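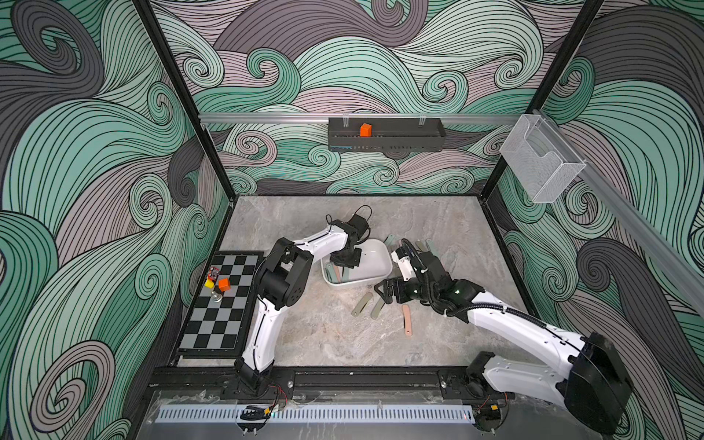
4.2 Division of work at the loading station

Before the change, one packer at the Hulme plant in Mudonport filled trays by hand and also carried out the color check. The two tasks were not separated in the work instruction, and time sheets recorded them under a single code. In the current arrangement two arms handle the loading, and the packer prepares the surface, clears faults and signs off each tray. The code in the time sheets was left unchanged, so the hours reported in Section 3 cannot be split by task. We relied on direct observation for that purpose.

Observation covered 872 trays over two shifts. A fault was logged whenever the packer stopped the arms or moved a piece by hand before the tray was complete. Pauses started by the control software (Zinik) were logged separately and are not treated as faults, even where the packer chose to step in.

Most faults fell into one of two groups. In the first, the fingers closed on a piece that lay against a neighbor, and both moved. In the second, the piece was gripped near one end and turned before release. Packers dealt with the first group by spacing the pieces more widely when setting out the surface. This was not in the instruction. It was passed on at shift change and had become normal practice by the time we arrived. 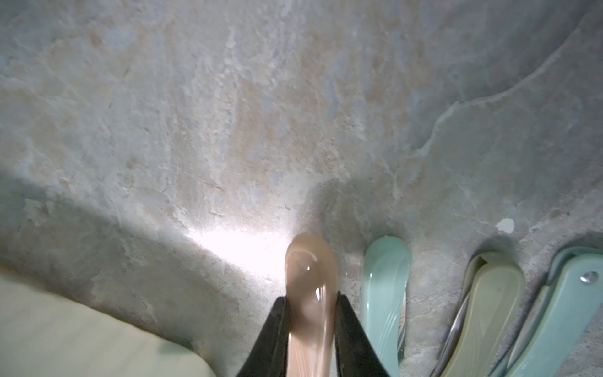
4.3 Attention and waiting

A packer working by hand sets the pace and looks at every piece. A packer at the automated station looks at the tray when it is presented, and otherwise watches for a stop. Shift lead Aisyah Rondonuwu described the second kind of work as "more tiring at the end, less tiring at the start." Five of the packers interviewed gave similar accounts. The shift plan now limits a turn at the station to 90 minutes, after which the packer moves to the Skadis line.

Waiting was uneven. In the longest run without a fault the packer had no required action for 13 trays. Packers used such intervals to set out pieces for the next batch – a task formally assigned to the person on the following turn.
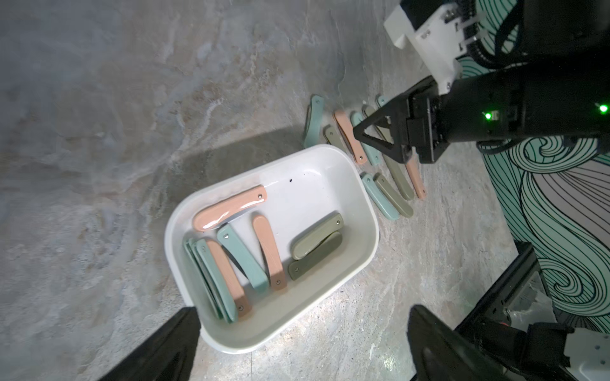

Figure 4. Tray loading in progress, with pieces in the tray and further pieces on the surface beside it.

The informal transfer of preparation work has a cost that the output figures do not show. When the outgoing packer has already set out the batch, the incoming packer has not handled the pieces and is less likely to notice a damaged one before loading. Three of the damaged pieces found at sign-off were traced to batches prepared in this way. The number is too small to support a rate.
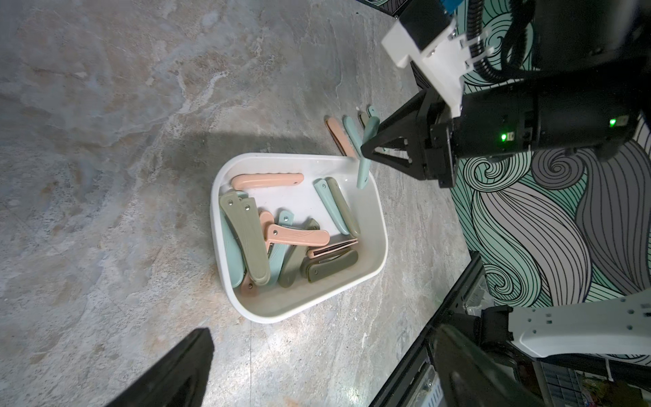
Section last revised: October

4.4 Responsibility for the finished tray

Sign-off remains with the packer. Under the old arrangement the signature covered work the signer had done; it now covers work the signer has checked. Interviewees disagreed on whether the difference mattered. Those with longer service tended to say that it did, and two had asked for a separate field recording the number of stops per tray. The field was added to the paper form but had not been added to Zinik at the time of writing, and the two records are reconciled by hand at the end of the shift.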